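Home | Notebook | Hardware | Garments | People | Contact

Workshop notebook: hand-held gripper, navy pads against the old ones

Monday, November 9, 2020

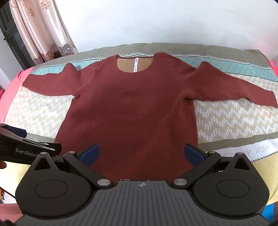

Fingers coming up to the hem of the rust-red sweater, navy pads on, sweater laid front side up.

Print this entry | E-mail this entry

I promised Meenakshi I would write this one up properly instead of leaving it on the back of an envelope, so make yourself a cup of tea, it goes on a bit.

The question for the day was whether the navy pads are good enough to replace the old Destetti ones on the hand-held tool before we start on the long knitwear run. We have been arguing over this since the spring. Nisha Tomar likes the old pads for their bite, and I have always liked the navy ones because they let go when you want them to, and it was high time somebody put both through the same set of folds on the same jumper.

The garment was the rust-red sweater, the fine fuzzy knit with the round neck. I'm fond of it as a test piece. It slides about just enough to show up a bad grip, and the fuzz catches on anything with a rough edge. I left the wrinkles in the body and the right sleeve as they fell, as I want the pads to cope with cloth the way people really leave it. It was laid out on the printed bedspread with the sleeves out to the sides. Meenakshi Thakur asked for a busy background when we last spoke, and with zigzags, a grid and big lettering all on one bed I think she has been well served!

Each fold went the same way: hem first, then left sleeve in, right sleeve in, hem up to the shoulders. I did 12 folds with the Destetti pads before lunch and 12 with the navy ones after, swapping nothing else. Same cable, same handle, same me, though a slightly fuller me for the second lot.

Destetti pads. They pick up the hem first time nearly every time, I'll give Nisha that. The trouble comes at the letting go. On four of the folds the cuff stayed with the left pad and came back with my hand, and I had to open the fingers wide and give them a shake. There was also a little fluff on both pads by the end, which I brushed off and put in a bag in case anyone wants to look at it (I can't think who, but you never know with this lot).

Navy pads. Slower to pick up. Twice I closed on the hem and came away with nothing, both times because I had come in too flat and the pads skimmed over the knit. If I tipped the tool forward a touch and pressed down into the mattress before closing, it was fine, and after the fifth fold I was doing that without thinking. The release was lovely. Not one cuff followed me home.

A word about the mattress, as it matters more than I expected. On the bench the pads meet something hard and stop. On a bed everything gives, so the fingers sink and you gather more cloth than you meant to. With the navy pads that was a help. With the Destetti ones I kept getting a great fistful of hem, and the fold came out with a lump in it.

Linkage: no play that I could feel at the pivots. The right finger was a shade stiffer than the left to begin with and eased off during the morning. I would like Nisha to have a look at it anyway - she has a better feel for these things than I do, and better tools.

Cable: it still pulls on my wrist when I reach for the far sleeve. I taped it to my forearm for the last six folds and it was much more comfortable. The tape did not survive my taking my cardigan off.

The logger stopped once, on fold nine of the second lot, and picked up again after a restart. I did that fold over. The file numbers run on to 533, with the spoiled one left in and marked, so please don't tidy it away.

For now the navy pads stay on. I'd still like to try them on the Plavetti scarf and that dreadful slippery Livach blouse before we order more, and the blouse may well prove Nisha right, in which case I shall buy the buns.

To do: stiff finger to Nisha. Longer cable, or a clip for the sleeve. Ask Meenakshi whether she wants the sweater inside out as well. Find the other roll of tape.

We use cookies to remember your settings on this site. Accept | Read more

Previous entry | Next entry | Back to notebook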